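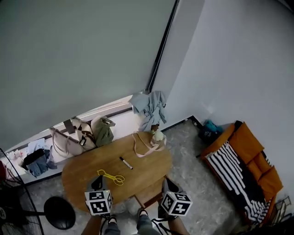 Small room, oval table with scissors and marker pen.

Ticket: Labels drift out of line part way through a batch
Site: Stutgate
Raised by: Kalliopi Stamatopoulos
Raised on: 01/05/2021
Software: Vustico stock program, current release
Hardware: Evel desktop label printer, USB
Priority: Normal
Status: Closed

Problem as reported

When we print a long batch of shelf labels from Vustico, the first part of the batch is fine and then the print starts to creep up the label. By the end the product name is half on one label and half on the one before. The barcodes are still sharp but the top edge is lost, so the hand scanner won't read them.

Short batches come out well. I can print a page of replacements for one shelf without any trouble. It only goes wrong on the big runs, and we have a big run to do because every price in the hardware section is changing.

Today's batch was 300 labels. The last one I would be happy to put on a shelf was number 71. I let it carry on for a while in case it put itself right, then cancelled.

The printer has not been moved. We did start a new box of rolls in April, from the same supplier as before (Abdel Rahman), and I can't say if the trouble began then as we hadn't done a long run for months.

Already tried before raising this:
Turned the printer off and on.
Took the roll out and put it back in.
Printed the same batch from the other computer. Same result.
Cleaned the print head with the wipe that came with it.

Reply 1, support

Thank you for the detail. Printing from the second computer was a good test. It makes a fault on the first computer unlikely.

A steady creep in one direction normally means that the printer and the software disagree on the length of a label, or that the printer is not seeing the gap between labels. A small error doesn't show on a short run. Over a long one it adds up.

Please send the following:
1. The label height set in Vustico. It is under Printing, Label stock, Height.
2. The height of one label and the gap after it, measured with a ruler.
3. The sensor setting on the printer. Hold the feed button down while switching on and it will print a settings strip. The line you want begins MEDIA.

Please don't run the automatic calibration yet. It overwrites the values we want to look at.

Reply 2, Kalliopi

Height in Vustico is 20 mm.
Measured height is also 20 mm as near as I can tell, with a gap of 3 mm.
The strip says MEDIA: CONTINUOUS.

I have kept the strip in case you want anything else off it. There is a lot of it.

Reply 3, support

The third answer is the cause, or most of it. CONTINUOUS is for plain rolls with no gaps. In that mode the printer ignores its gap sensor and feeds a fixed length for every label. The fixed length on yours must be very close to right, or you would have seen the fault sooner.

It should read MEDIA: GAP. To change it:

1. Close Vustico on both computers.
2. Open the Evel settings tool from the Start menu and choose your printer.
3. On the Media tab, change Type from Continuous to Gap.
4. Press Send to printer. The light flashes green twice.
5. With the roll loaded and the lid shut, press Calibrate. It will feed a few blank labels, then stop with an edge at the tear bar.
6. Print the settings strip again and check the MEDIA line.

Then print a short batch and let us know.

Reply 4, Kalliopi

Done steps 1 to 4. Calibrate fed a great many blanks, stopped, and showed a red light. I tried it twice more. The strip now says MEDIA: GAP but there's a line below it that says GAP NOT FOUND.

I have now wasted a fair bit of the roll so I've stopped. I can't print anything at all at the moment, short batches included. Could someone look at this today? The price change goes live tomorrow morning and I would sooner have wonky labels than none.

Reply 5, support

Sorry to have left you worse off. To get short batches back straight away, set Type to Continuous again and press Send to printer. Keep each batch small, and open and close the lid between batches to reset the start position.

When you have a few minutes, please check the sensor itself. Lift the lid and take the roll out. There are two small windows, one in the base and one facing it in the lid. The lower one slides from side to side on a green tab. It has to line up with the arrow on the lid. If it has been pushed across, it can't see through the backing paper and will report that there is no gap.

Also look for a scrap of label stuck over either window.

Reply 6, Kalliopi

Found it. The green tab was right over to the left and there was a bit of label stuck on the lower window, gone grey with dust. I got it off with a fingernail and wiped the window with a dry cloth, then slid the tab back to the arrow.

Set to Gap, pressed Calibrate. It fed three blanks and stopped with a green light. GAP NOT FOUND has gone from the strip.

Short batch was fine. I am running the long one now.

Reply 7, Kalliopi

All 300 printed. I laid the first one next to the last one and I can't see any difference between them. Scanner reads both.

Two things to ask while the ticket is open. The box says 400 labels to a roll, and Vustico warned me the roll was low when there was plainly plenty left - does it count the blanks? And can we stop people changing the media type by accident?

Reply 8, support

Good to hear.

On the roll count: Vustico works from the number of labels it has sent since you last pressed New roll. It knows nothing about blanks fed by the printer, so those make the true figure lower than the one on screen. An early warning usually means that New roll wasn't pressed when the roll was changed. Press it at the next change and it should settle down.

On the media type: yes. In the Evel tool, go to Options and tick Lock media settings. It asks for a password of your choice. Please write it down somewhere safe, as we can't recover it from here and the only way round it is a full reset of the printer.

Reply 9, Kalliopi

Locked, and the password is in the office book. The new box of rolls was fine all along, so I'll leave the order with Abdel Rahman as it is. Happy for this to be closed.

Closing note, support

Cause: gap sensor blocked and out of position, media type set to Continuous.
Fix: sensor cleaned and realigned, type set to Gap, printer calibrated, settings locked.
Parts used: none.
Follow-up: add the sensor check to the help page on label creep, ahead of the calibration steps.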